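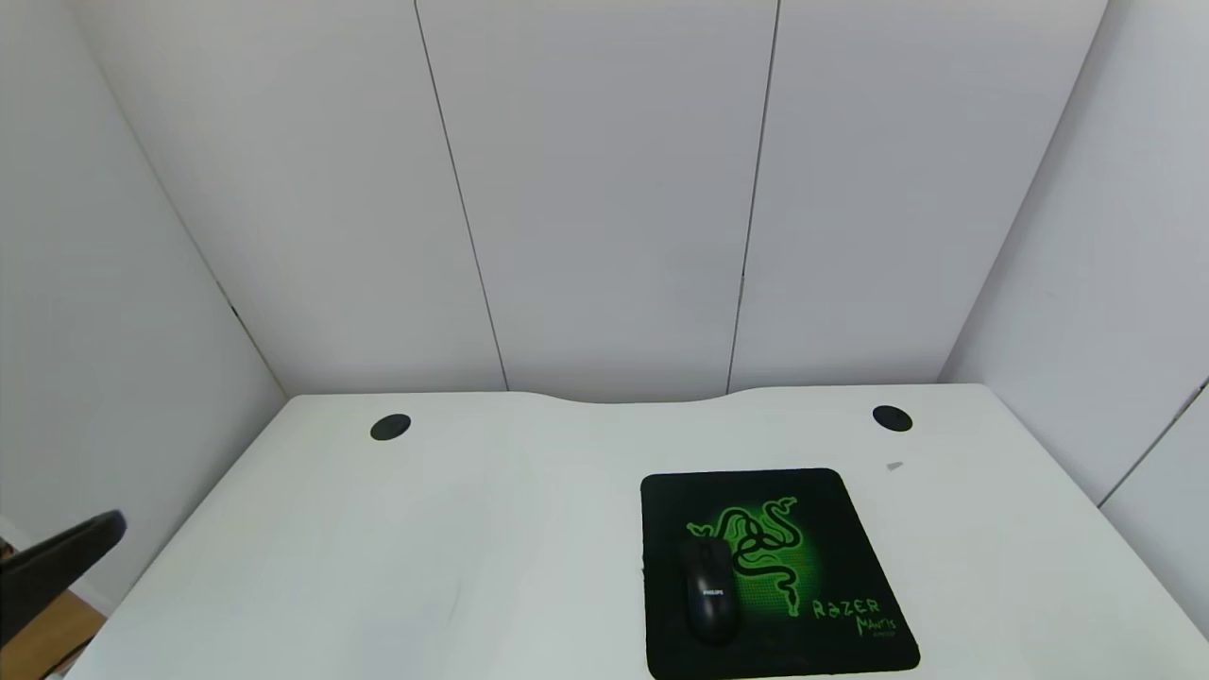

Figure 2. Desk with mouse pad and mouse at the Drandwood office.

4.2 Changes to the evening round

Before the arm came in, Cecilia Boateng and one colleague reset 26 desks by hand after each shift. Boateng now sets the order of the desks and deals with whatever the arm leaves behind. 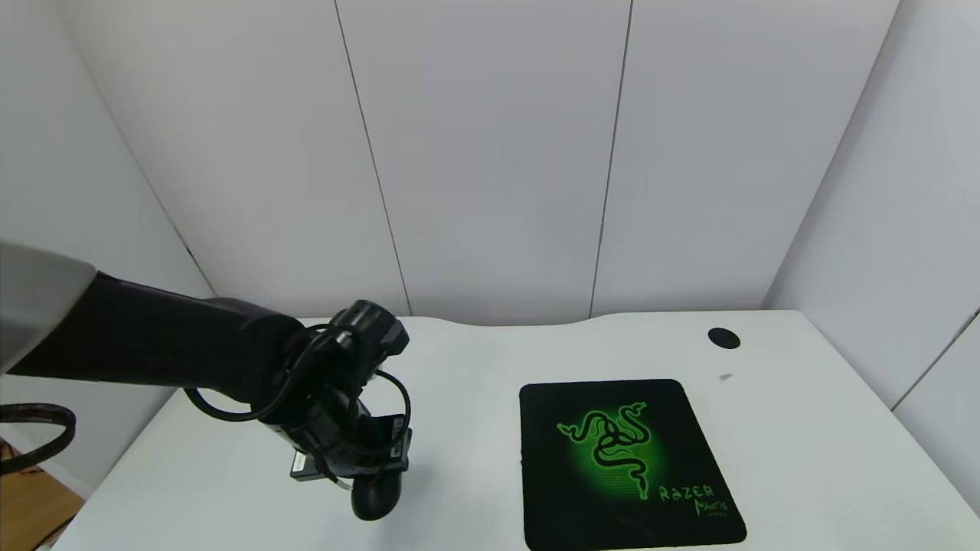 Small items such as mice were the main source of extra work in the first weeks. Staff told us they walked less but waited more, and two missed talking to the late workers. Boateng's hours stayed the same, though her job title changed in June. Olga Iglesias, who plans the shifts, still keeps 4 desks on the manual list (see Section 5).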